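Communiqué de presse
22/01/2021

Grostero reprend les activités de distribution de Caltis

Grostero, grossiste en fournitures pour l'artisanat et la petite industrie, annonce la reprise des activités de distribution de Caltis. L'accord porte sur le catalogue, soit 1 548 références, et sur les contrats en cours avec plus de 3 000 clients professionnels. Les 49 salariés de Caltis conservent leur poste et leur ancienneté. 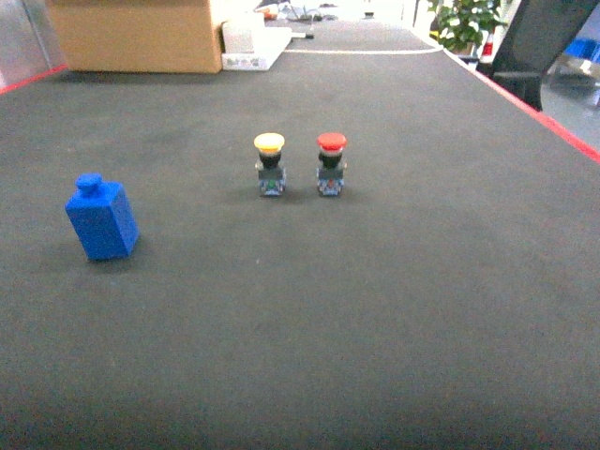 Deux boutons-poussoirs industriels et un bloc en plastique bleu.

Les discussions entre les deux sociétés avaient commencé en octobre. Le nom Caltis restera en usage sur les factures et les bons de livraison jusqu'à la fin de l'année. Les conditions tarifaires ne changent pas pendant cette période.

Les commandes seront préparées sur le site de Gostotari — le dépôt de Bangash garde les retours et le service après-vente.
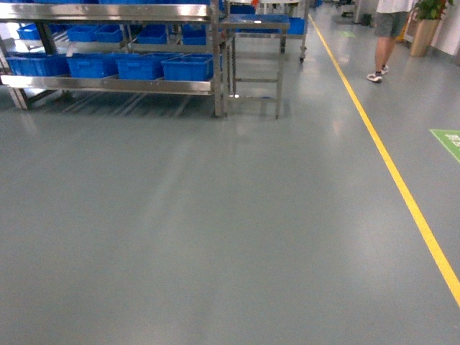

Bacs de stockage bleus sur un rayonnage en inox.

Les clients disposant d'un compte Caltis n'ont aucune démarche à effectuer. Leurs identifiants restent valables et l'historique des commandes sera transféré.

Contact presse : service communication de Grostero, site de Gostotari.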